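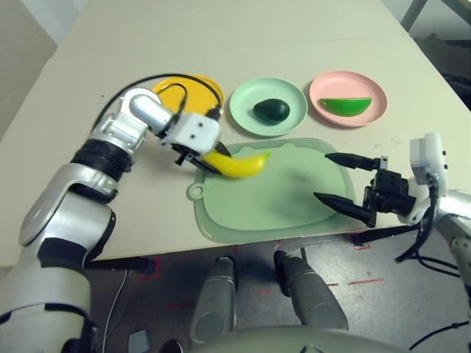 Two grippers, one banana

For my February project I compared two sets of gripper fingers, the long pointed Darkix ones and the stubby Stumow pads. Same toy fruit, same plates, 100 grasps each. I really wanted Stumow to win (they're so much cheaper!) and it lost by 18.

What the wrist camera sees

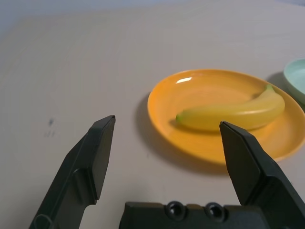
Wrist view settings

I kept exposure fixed, and glare on the shiny plates still bugged me. My lab partner Tsehay Gebru wrote the script that logs each grasp, and it saved me hours of typing.

Both arms over the board

Avocados were easy. The banana's curve gave me the most trouble, and I ended up lowering the grip force 2 times.
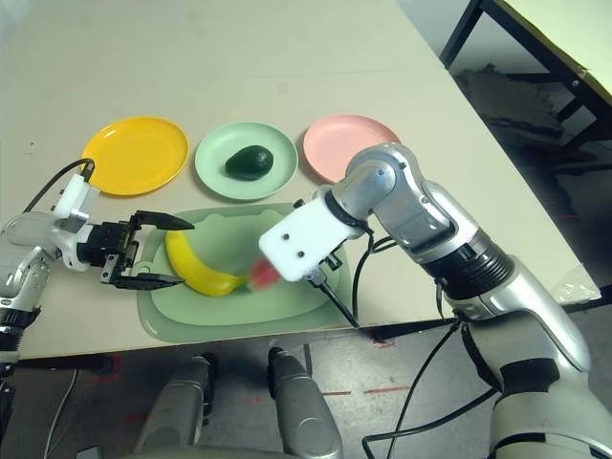 Would softer pads help?

Probably on the banana, and I'd test them first at low force.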